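Category: Color Services | Salon Newsletter | April 2026

Patch testing before permanent color: revised intervals

Starting in May, all Plikska salons will use a single rule for patch testing before permanent and semi-permanent color. Until now the Gorneo and Tamuno locations worked to different intervals, and client cards did not transfer cleanly between them.
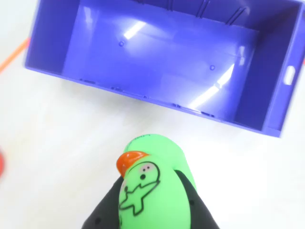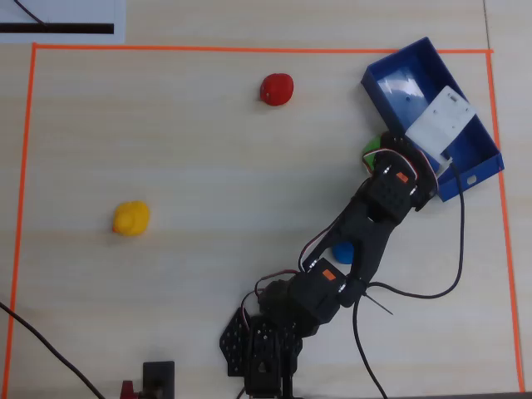

A new client needs a patch test at least 2 days before the first color appointment. The test stays valid for 7 months, provided the client returns to the same color line. A change of line cancels it. So does any reported itching, swelling or redness after a previous service, including a service done at home or at another salon.

The test itself is unchanged. A small amount of the unmixed shade goes behind the ear or on the inner elbow, is left to dry, and is not washed for the period printed on the product leaflet. Where the leaflet and this rule disagree, the longer wait applies - this mostly affects darker shades.

Highlights done with foil, where the product does not touch the scalp, still require a test if a toner follows. Bookings made online through Natex will show a test slot automatically. The slot takes four minutes and is free. It can be taken at either location, and the result is written to the same card.

Clients with a color appointment before the change keep their existing test date. Cards with no date recorded will be treated as untested.

We use cookies to remember your salon and language. Accept | Settings

© Plikska Salons | Contact | Unsubscribe | Back to top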